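The price of a helping hand
5 min read
Print | E-mail this article
212 shares | 14 comments
May 2018

When Hiba Darwish was asked to find out what a robot arm would cost for the training kitchen at Lullow, she did what any of us would do and looked up the price of an arm. She wrote the number at the top of a clean sheet of paper, felt rather pleased with herself, and went to make a cup of tea. By the time the sheet was full, the arm was one line among many, and she had learnt a good deal more than she meant to about worktops.

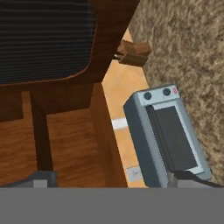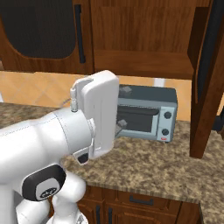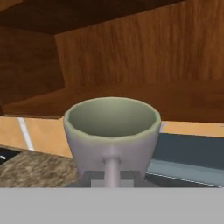
Planning for a machine like this begins, for most small organisations, with a single figure and a great deal of hope, and Hiba is quite happy to admit that hers began that way too. Lullow runs day courses for people who are getting used to managing at home again after illness, and the idea was to have an arm at the worktop that could pass things, hold things and generally make itself useful. The firm she turned to, Khalaf, suggested she spend as much of her planning time as she could in a simulated kitchen before signing anything, and it was there that her sheet of paper began to fill up. Look at the white arm beside the little toaster oven, under the wooden wall cupboards, and you can see what set her thinking. The hand is a big, boxy thing, and it has to share a worktop with an oven, a backsplash behind and a cupboard overhead. Would it fit at Lullow? She went and got a tape measure.

What she found was that the real worktop at Lullow is 600 millimetres deep, and that 400 of those were already spoken for by a bread bin, a kettle and a very fine collection of biscuit tins. Clearing a worktop sounds like something that costs no money at all. Then you find that the kettle needs another socket and the tins need a shelf, and before long there is a joiner standing in the kitchen sucking his teeth. Hiba put the joiner on the sheet.

"I had thought of it as buying a thing," she told me, over one of the biscuits. "By August I was calling it moving house."

Wissam Harb looks after the equipment budget across Lullow and its sister kitchen at Jisach, and he has been through all this before with dishwashers, lifting hoists and a bread oven that still makes him wince. He is a gentle, unhurried man who likes to print things out. His advice to anybody starting off is to draw up two lists, one for what you pay on the day and one for what you go on paying, and to leave the second list lying about for a fortnight so that people can add to it. At Lullow the second list grew to 26 lines. Some were large and obvious, like the yearly service and the insurance. Others were the sort of thing that only comes up when you've lived with a machine – spare finger pads for the gripper, a lockable cupboard for the controller, somebody's Tuesday afternoon every month to wipe it all down and check the bolts.

Training was the line that caused the most discussion. The quotation from Khalaf included a day of it, and a day is generous as far as it goes, but Lullow has part-time staff who are never all in the building together. Wissam asked for 40 hours, spread over several visits, and was told it could be done at a price. He paid up willingly, having once watched a rather expensive mixer stand under a tea towel for a year for want of anyone who felt sure of it.

Then there is the matter of what you want the arm to do, and I do think this is where the simulated kitchen earns its keep. It's very easy to say "kitchen tasks" in a meeting. It's much harder to say it once you've seen a gripper come up close behind a mug, with the handle facing it and the wide mouth tipped its way, and started wondering about all the other mugs in your cupboards. Hiba went through hers one wet afternoon and found thick handles, thin handles and a few with no handle worth the name. She now has a line on the sheet for crockery. It is a modest one, but she says she'd have been cross to meet it later.

She also looked hard at finishes. The simulated worktop is a speckled granite, all browns and tans, and Lullow's is an elderly cream laminate with a join running down the middle. Khalaf sent someone round to press on it, and the verdict was that the base of the arm would want a proper steel plate beneath it and some bracing in the cupboard below. On to the sheet it went, along with the two days the kitchen would have to close while the work was done.

I asked Wissam whether he'd considered leasing, and he brought out another printout. Tutar, the leasing company he prefers, offers terms of three or five years, and the shorter one costs more each month but lets you hand the arm back if the courses change. He leans towards three. Hiba leans towards five, on the grounds that it will take her the first year to get the biscuit tins settled. They've agreed to ask for both in writing, with delivery, fitting and removal at the end shown as separate amounts, and to compare them properly before the next meeting.

In the meantime the sheet is pinned up by the fridge at Lullow, with a pencil on a string beside it. When I left, somebody had just added "longer extension lead?" and Hiba had crossed it out and written "electrician".

14 comments
Print | E-mail this article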